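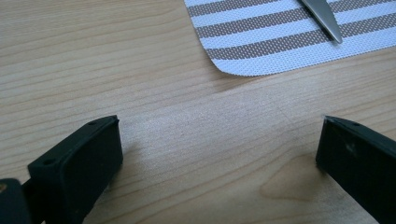 Gripper shuts on nothing, then says it's holding the knife

Posted by Unancombe, 2020-12-22

Hi all, hoping someone's seen this before I start taking things to bits. I've got a two-finger gripper on a Brendis arm and I'm trying to get it to clear a place setting (table knife on a stripy placemat, nothing fancy). Forks and spoons are fine! The knife is driving me up the wall. It goes down, closes, reports "object held", lifts, swings over to the tray and opens, and the knife is still sitting on the mat.

It did 148 lifts overnight and logged every one as a success, so I've no idea how many were real. The closing force is set to 500 in the config and I haven't touched that since I put the new fingers on. I did swap the fingers, I should say. The old ones had rubber faces and these are flat plastic.

What worries me more is the one time it did get hold of the knife, it let go halfway to the tray and the thing slid off the table and landed by my foot. I was only in socks. Any ideas?

Kravets

Did you redo the zero after you changed the fingers? Mine did exactly this. The arm decides it's holding something if the fingers stop before they reach the "fully shut" number, and if your new fingers are a bit thicker they meet each other early, so it thinks there's something in between. Every close on thin air looks like a grab.

Easy to check. Close it with nothing there and read the position. On mine fully shut was saved as 717 and the new fingers were stopping 9 short of that, and the held check only allows for less than that. Run the finger calibration from the service menu, power off, power on, try again with nothing in the way. It should say empty. If it still says held, have a look for a cable dragging.

That won't fix it missing the knife in the first place, mind you. A knife lying flat is horribly thin and if the fingertips stop a hair too high they'll close right over it. I'd bring the pick height down a tiny bit at a time, slowly, with your hand on the stop button.

Esport

turn the force up

Unancombe

Kravets, you star, it was the zero! Closes on nothing and says empty now. Still misses the knife about as often as before, so pick height is tomorrow's job. I've left the force alone, put rubber pads on the shopping list and switched off the overnight run until it's sorted. Shoes on as well.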